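Home | Collections | Galleries | Visit | Contact

Shemweta House Learning Kitchen: Storage and Shelving Gallery

The Learning Kitchen at Shemweta House offers instruction in household organization to adults who are setting up a home for the first time or returning to independent living. This gallery presents the furnishings and containers used in the introductory unit on countertop storage.
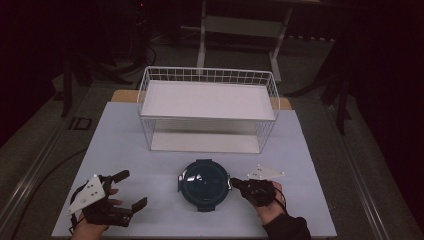
Two-tier wire rack and round container

The white rack has a flat panel on each level and a wire railing along the back of the upper one. The container in front of it has a dark teal-blue lid with four locking tabs. Both pieces are used in the first exercise, in which participants decide what belongs on the upper tier and what should be kept below.

About the unit

The countertop storage unit was revised in September under the direction of Viktória Csizmadia, who coordinates the household program. The earlier version relied on wall cabinets, and a number of participants reported that their own apartments had none. The revised unit begins with a bare rack and adds items one at a time. Participants are asked to keep to a single rack for the whole of the first session.

Placement of containers

Round containers take up more shelf width than their capacity suggests. The unit recommends placing the largest one first and fitting smaller items beside it. Lids with locking tabs need clearance on every side, and participants are advised to open all tabs before lifting the lid. A container that must be tilted to leave the shelf should be moved to the upper tier, where there is no panel overhead.

Containers holding dry goods are labeled on the side and on the lid. The lid label is read when the container stands on a counter or a low shelf; the side label serves at eye level.

Use of the lower tier

The lower tier is intended for flat or shallow items that are needed less often. Tall containers should not be forced beneath the upper panel. Participants measure the opening with a paper strip, which they may take home and use when shopping.

Care of wire racks

Racks are wiped with a damp cloth and dried immediately, with attention to the points where the wires cross. Abrasive pads are not permitted in the Learning Kitchen – they scratch the coating and allow rust to form. Panels should be cleared fully before wiping.

Availability

The unit is offered in groups of up to 11 participants. Printed handouts may be requested from Osian Ruddock at the front office. The handout on container sizes is listed as item 31 in the program catalog and is also available in large type.

Page last reviewed 10 January 2021.

Previous gallery | Next gallery | Back to all galleries

1374 views | 101 shares | 3 comments

Comments

Concetta Valentini
The paper strip idea is very useful. I had been carrying a tape measure to the store and forgetting the number anyway. Will there be a gallery for under-sink storage?

Ada Tedesco
I took the older version of this course and would like to repeat the unit. Do former participants need to register again, or is the earlier form still valid?

Sveva Sorrentino
Please consider adding the handouts to this page. The front office is closed by the time I finish work.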